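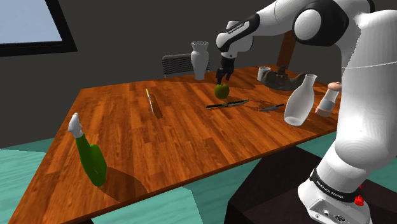
A green apple on a plank table.

What Was Left at the Hall

Parveen Khondokar had the key to the church hall on a loop of green string, and on the night in question she had been sent back to it for a slow cooker.

It was her mother's slow cooker. It had gone to the hall for the shared lunch and nobody had carried it home. Her mother wanted it for the morning and did not want to hear about anybody's feet. So Parveen put her coat on over her work clothes and walked down Jastby Road at twenty to ten with a carrier bag folded in her pocket.

There was a girl sitting on the hall step. She had a rucksack on her front, the way people wear them on the Underground, and a baby in a sling underneath it, so that at first Parveen saw only the rucksack.

"It's shut," Parveen said.

"I know. I was only sitting."

"Are you waiting for somebody?"

"No."

Parveen stood there with the key in her hand. It was not raining but it had been, and the step was wet. The girl had put a magazine down to sit on. It was one of the church's own, the spring number, with the Easter services on the back.

"I've got to go in and fetch a pot," Parveen said. "You can come in while I find it."

The girl thought about it for longer than Parveen would have. Then she got up, holding the baby's head with one hand, and picked up the magazine and folded it under her arm.

The hall was colder than the street. Parveen put on the lights over the kitchen end and left the rest off. She pulled a chair out from the stack and set it near the serving hatch, and the girl sat on the front of it without taking the rucksack off.

The slow cooker was not on the side, where her mother had said it would be. It was not under the sink either. Parveen opened all the cupboards along one wall and then the tall one with the urn in it. She found a tin of shortbread and two boxes of Weerasinghe tea, and she put the kettle on because it was there in front of her.

"How old?" she called through the hatch.

"Eighteen."

"The baby."

"Oh. Three months. She's called Edie."

Parveen made the tea in two of the thick white cups and brought the shortbread out on its lid. The girl drank hers straight off, too hot, and held the cup afterwards. She ate one piece of shortbread and looked at the others. Parveen pushed the lid over with one finger.

"Where were you going to go?" she said.

"My cousin's. She's in Camance Court. Only she's not answering, and her car's not there."

"Does she know you're coming?"

"She said any time."

Parveen knew about any time. She had said it herself, at the church door, to a great many people, and meant it while she was saying it.

She sat down on the edge of the low stage. She was supposed to be up at six. There was a rule about the hall, which was written on a laminated sheet by the fuse box, and it said that the premises were not to be used for sleeping. The insurers had asked for that. She could see the sheet from where she was sitting, though not the words.

There was also the minister, who lived in the house behind and who would say, quite rightly, that there were people whose job this was. He had said it last March, when the man with the dog had come to the evening service. He had found the number himself and dialled it and handed the man the phone. The man had held on for a long time while the dog went round and round under the chairs, and then he had given the phone back and said thank you and gone. Parveen had been stacking hymn books. She had gone on stacking them.

"I've got some money," the girl said. "If there's a bed and breakfast. I don't know what they are round here."

"How much?"

The girl told her. It would not have done for one night at the Jendik, and the Jendik was the cheap one.

The baby woke up and made a small noise like a hinge. The girl undid the rucksack at last and put it on the floor, and it fell over sideways, and a packet of nappies slid out with four or five left in it. She did not pick them up. She was unwinding the sling. Parveen looked away at the noticeboard while she fed the baby. The flower rota had a gap in it. The hymn numbers from the lunch were still up on the little wooden rack, 572 at the bottom, which they had sung too slowly because the organist had a cold and her nephew had stood in.

She tried to pray, as she would have told anybody else to do. What she got was the slow cooker. It was on the windowsill in the small vestry. She had put it there herself, to be out of the way, and had told her mother she had not touched it.

She went and fetched it. The lid was inside, upside down, wrapped in a tea towel. When she came back the girl had her coat done up again.

"You found it," the girl said. "I'll get out of your way."

"Hang on a minute."

"You've been really kind."

"I haven't done anything," Parveen said. "I've made a cup of tea."

She rang her mother. She went into the kitchen to do it and then saw there was no point, as the hatch was open and the hall carried every word to the far end.

"I've got the pot," she said. "Mum, is the back bedroom clear?"

Her mother said that it was not, and that Parveen knew very well it was not, there was all the sewing on the bed, and why.

"There's a girl here with a baby. She's got nowhere tonight."

There was quiet on the line. Parveen could hear the television, then she could hear it being turned down.

"What girl?" said her mother.

"I don't know her. I met her on the step."

"From the church?"

"No. Just on the step."

"Is she clean?"

"Mum, she can hear you."

"Well, then she can hear me," her mother said. "How big is the baby?"

"Three months."

"It can't go in with the sewing. There are pins."

"I know there are pins."

"You'll have to move it all. I'm not doing it with my back. And she'll want something hot, they never eat properly when they're feeding. Has that pot been washed?"

Parveen looked into it. "No," she said.

"I knew it hadn't," said her mother, and rang off.

The girl was standing by the door with the rucksack on her front again. Her face had gone red and she was looking at the floor.

"You don't have to," she said.

"No," said Parveen. "It's one night and then we'll see about your cousin. There's a woman at the council I can ring in the morning. I don't know that she'll be any use. My mum will ask you a lot of questions. You needn't answer all of them."

"What if I'm a thief or something?"

Parveen considered this, as it was a reasonable thing to ask and she had been asking it herself for a quarter of an hour. "There's a sewing machine," she said. "It's very heavy."

The girl laughed, once, and then she was crying, not loudly, with her chin down on the top of the baby's head. Parveen did not know her well enough to put an arm round her. She washed the two cups and dried them and hung them up. She wrote on the pad by the urn that the shortbread had been opened and that she would replace it, and signed it with her initials. Then she put the rest of the tin in the carrier bag.

They walked up Jastby Road with the wind behind them. Parveen carried the slow cooker against her chest with both arms and the girl carried the baby in the same way, and neither of them could see where they were putting their feet. At the corner the girl stopped and looked across at Camance Court. Her cousin's window was on the second floor – she pointed it out – and it was dark.

"I'll put a note through for her tomorrow," the girl said.

"All right."

"What's your name? I ought to know it."

"Parveen."

"I'm Leanne."

A light was on upstairs when they got to the house, in the back bedroom, and somebody was moving about in front of it with an armful of cloth. Parveen put the slow cooker down on the wall to look for her door key. She had gone through both pockets before the door opened.

"You've let it get cold in that hall," said her mother, looking past her at the baby. "Come in, then. Mind the step."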